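HSP 108: Surfaces and Finishes in Small Interiors
Unit 8 Handout: Patterned Wall Coverings with Plain Floors
Course coordinator: Wiesława Wasilewska

Students should read this handout before the September studio session and bring it with them. It continues the material on color temperature from Unit 7 and will be used again in the final project.

8.1 Scale of the motif

A wall covering is selected first by the size of its repeat and only then by its color. In a large hall, a small motif will blend into a general tint when viewed from the entrance. In an alcove, booth or display bay, the viewer stands close to the wall and reads each motif separately. The designer must therefore decide how many full repeats will fit between one corner and the next, and where a partial repeat will fall.

Damask designs are traditionally large. Reduced versions, set out in an even grid, are easier to match at corners and produce less waste. The Hekthorpe sheet in the sample library has been marked to show the matching points.

8.2 Floor and wall together

Where three walls carry the same printed paper, the floor should be kept quiet. A gray floor with faint veining gives the eye a place to rest and does not compete with a regular print. Strong veining should be avoided, as its irregular lines will appear to run against the grid.
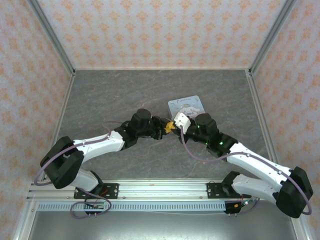
Figure 8.2. Small orange-tan motifs on a pale pinkish-white ground, three walls, with a flat gray marble-like floor.

Students should note the contrast between the warm ground of the paper and the cooler gray of the floor. A small accent in yellow will stand out clearly against both.

8.3 Corners and edges

Metal trim at the corners protects the paper and covers the joint. It should be thin enough to leave the rows of the pattern readable from wall to wall.

Assignment

Prepare one bay elevation using either the Pellegrini or the Isivau sample. State the repeat, the ground color and the floor finish. Written comments must not exceed 2000 characters. The assignment carries 44 points. Work is to be left in the Grandero studio tray before the session begins.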